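Looking after small pivots: scissors, pliers, secateurs and folding tools

Sânziana Ardeleanu
30 January 2022

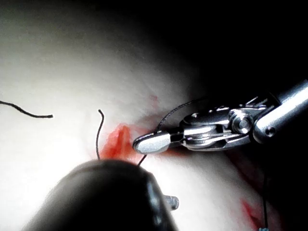

Pivot screw with a hexagonal recess, on a metal grasper.

Most hand tools with two moving halves fail at the joint long before the edges or jaws wear out. The joint gets stiff, the user forces it, the faces score, and after that no amount of oil brings back a smooth action. The notes below cover household scissors, pliers, garden secateurs, tin snips, folding rules and similar things. They don't cover clockwork, locks or anything electrical.

Working out what kind of pivot you have

A plain rivet is a headed pin hammered over at both ends. It can be cleaned and oiled but not adjusted with a driver. Cheap kitchen scissors and most pliers are made this way.

A screw and nut can be taken apart. The nut may be on the back, or the second blade may be threaded and do the work of a nut. If it is the blade that is threaded, turning the screw clockwise normally tightens the joint, but look for a small locking screw or a punched mark at the rim of the head before putting any force on it.

A screw with a hexagonal recess needs a key of exactly the right size. Try the metric set first, then the imperial one. A 4 mm key will enter a slightly larger socket and feel almost right, and then round off the corners at the first hard turn. If the key rocks at all, it is the wrong key. Scrape packed dirt out of the recess with a pin before trying.

A shoulder screw has a smooth unthreaded part that the moving half turns on. It is meant to be done up fully tight, and the play is set by the length of the shoulder or by a washer. Don't back one off to free a stiff joint. The stiffness is dirt, rust or a bent part, and a loose shoulder screw will fall out in use.

Cleaning without taking apart

Open the tool as far as it will go. Brush out loose dirt with an old toothbrush, working from the middle outwards. Stand the pivot end in a jar with 200 ml of white spirit, enough to cover the joint, and leave it for 2 hours. Keep plastic handles out of the liquid, as some soften. Good ventilation, no naked flame, lid on the jar if one can be made to fit round the tool.

Take it out and work the joint over a rag. The first few strokes push out a brown or grey paste. Wipe, dip, work again. Carry on until the fluid comes out clear. Dry with a clean rag and leave the tool open on newspaper overnight.

For kitchen scissors use hot water and washing-up liquid in place of white spirit. Dried food in the joint is mostly starch and fat and comes away with soaking. Dry straight after, and pull a strip of kitchen paper through the gap between the blades. Scissors left closed while wet rust in the one place that can't be seen.

Sticky tape residue on blades is a separate matter. Surgical spirit on cotton wool shifts most of it. Scraping with a knife marks the inside faces, and these are the faces that have to slide.

Taking apart

Lay a white tea towel or a shallow tray on the bench first. Small spring washers are thin and travel a long way. Put each part down in the order it came off, same side up, from left to right. A dished washer has a top and a bottom, and putting it back upside down changes the feel of the joint completely.

Mark the two halves with a pencil if they are alike. Old pliers and shears were often fitted as pairs.

If the screw won't move:

- put one drop of penetrating oil on each end and leave it overnight
- support the tool on a block of hardwood, seat the driver squarely and tap the end of it with a small hammer
- try a slight turn in the tightening direction first, then undo
- warm the joint with a hairdryer, provided all the white spirit has dried off and the handles will stand it

Never hold the blades in your hand while turning the driver. Use a vice with card or leather over the jaws, or clamp the tool to the bench.

Rust on the bearing faces

Light surface rust comes off with fine wire wool and a little oil. Rub in one direction. Wipe often, as the loosened rust is itself an abrasive and will carry on cutting if it stays in the joint.

For heavier rust, white vinegar works on plain steel. Check every so often and stop as soon as the rust wipes off. Left too long, the steel turns dark and slightly rough. Rinse in water with a spoonful of bicarbonate of soda, rinse again in plain water, dry with heat. Don't put plated parts in vinegar. The plating lifts at any scratch and cannot be put back at home.

Pits don't matter much if the surface between them is flat. High spots do. Rub the face on fine wet-and-dry paper laid on a piece of glass and the high spots will show as bright patches. Take those down and leave the rest alone. Scissor blades should not be treated this way, as the inside faces are ground slightly hollow and a flat blade won't cut at the tip.

Which oil

Light machine oil, of the sort sold for sewing machines, suits almost everything here. I have used Amrani light oil for some years and lately the Etton pen oiler, which has a needle tip and puts the oil where it is wanted. The Etton oil is the thinner of the two and dries out sooner in a warm room.

Grease is better for secateurs and loppers that live outdoors. Use very little. A smear the size of a grain of rice is plenty for one joint; more than that squeezes out and collects soil. Bivell white grease stays put in wet weather but goes stiff in frost. Secateurs greased with it in December were hard to open on cold mornings and I went back to oil for the winter.

For anything that touches food, use food-grade mineral oil. Olive and sunflower oil turn to varnish in the joint, and a pair of scissors gummed up with old cooking oil takes longer to clean than a rusty pair.

Penetrating sprays are for freeing parts. They are mostly solvent and leave too thin a film to be of use afterwards. Free the joint, wipe it out, then oil it properly.

How much, and where

Hold the tool open with the pivot uppermost. Use 3 drops: one on each side of the pivot where the halves meet, one at the head of the screw. Open and close the tool until the oil has worked through, then wipe away whatever appears at the edges. On fabric scissors, cut a few strips of scrap cotton before going anywhere near good cloth.

Setting the play

For scissors, hold one handle so that the blades point upwards and let the other handle drop from fully open. It should swing partly closed and stop. If it falls shut the joint is loose. If it stays where it is the joint is tight. Turn the screw a very small amount and try again.

Pliers should open under their own weight if held by one handle and shaken lightly. Side play at the jaw tips is the thing to check - hold the jaws just short of closed and try to move them sideways. A riveted joint with side play can be tightened by setting the rivet on an anvil and tapping round the rim of the head, a little at a time, with the tool being opened and closed between taps. It is easy to go too far. Penetrating oil and patient working will usually bring it back.

Secateurs have a sprung joint and the test is different. Take the spring out, then check that the blade passes the anvil or hook with no gap visible against a window. Refit the spring with its tight coil towards the pivot. The Gendus bypass pattern has a toothed locking ring on the nut; lift the ring, turn the nut by one tooth, drop the ring back.

Screws that work loose

A screw that needs tightening every week has lost its grip in the thread. A drop of low-strength thread lock will hold it. Degrease the thread first, put the drop on the thread only, and keep it away from the shoulder and the washers. Set the play before it cures. Don't use the high-strength grade on anything you may want to open again. Clear nail varnish does the same job for a few months and costs less.

Storage

Closed, dry, off the floor. A leather sheath holds damp and is a poor place to keep a steel tool over winter. A canvas roll is better, with the tools wiped over with an oily rag before they go in. Sachets of silica gel from shoe boxes can go in the drawer too, dried out now and then in a low oven if the packet says they will take it.

Related tips
Sharpening kitchen scissors on a flat stone
Removing a rounded-off screw
Oiling wooden handles
What to keep in a small repair drawer
Storing garden tools over winter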